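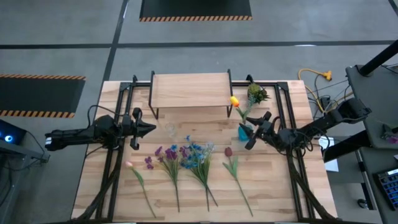
The flower table at the Bernov open day, Friday afternoon. Yellow tulip at the vase, four stems still on the wood.

Topic: Bernov open day – who else went?

hmoroz
Posted in: Visits and Events

I went on Friday with a colleague from work and I want to write down my impressions while I remember them. There were several stations, but I stayed the longest at the one with two arms and artificial flowers. The job is simple to explain. The arms must take the flowers from the table and put them in the small teal vase.

The presenter was Tarun Nigam. He told us they have recorded 2,117 runs of this task and want to reach 3,000 before summer. I asked why flowers and he said that the stems are thin and every one bends in a different way. The tulips are the easy ones. The blue spray divides into several stems at the bottom, so the gripper has to choose where to hold it.

I saw two full rounds. In the first one everything went into the vase. In the second one the purple bunch was lifted together with the blue one, and the arm stopped and waited for a person to separate them.

paju_reader
Thank you for the report. Was it running by itself or was somebody driving it? At many open days this is not said clearly.

hmoroz
Both. The morning group saw it driven by a person. We came at 2 and for us it was running by itself, with one person standing near the stop button. Tarun said this before he started, without anybody asking.

flarkar77
I was in the same group, I think. I was less impressed than you. The flowers are laid side by side with all the blossoms to the top of the table. In a real flower shop they come in a bucket, wet, with leaves caught in each other. If you prepare the table so nicely, half of the work is already done by the human.

svitlana_h
I do not agree with flarkar77. You have to begin somewhere. I work in packing, and our supplier also began with parts in a straight row. After one year they were able to take them from a box. Also the purple and the blue were touching at the blossoms, so it was not completely prepared.

flarkar77
One pair touching is not a bucket. But ok, I accept that it is a first step. My problem is more with the leaflet, where it is written "ready for retail". Tarun did not say such a thing, only the leaflet.

hmoroz
I have not seen the leaflet, I must have missed it at the door. If it says this, then I am with you on that point.

su_zq
Does somebody know how the second arm is used? From the photo I see one gripper by the vase and the other open on the left side.

hmoroz
In our round the right one did most of the placing. The left one picked up from its side and moved the flower closer. They did not pass it from gripper to gripper in the air. Somebody asked for this and the answer was "not yet".

meriem.o
For people who want to go: the next one is in April, at Cladau, not at Bernov. Registration is by email and you get a number, mine was 517. Please take the side entrance. The main door was closed last time and we walked two times around the building.

paju_reader
Is it suitable for children? My son is nine and likes everything with motors.

meriem.o
Yes, there were some children in the morning. The talk is long for them – I would come for the second half, when the arms are moving.

flarkar77
I will go again in April. If they bring a bucket, I will write here that I was wrong.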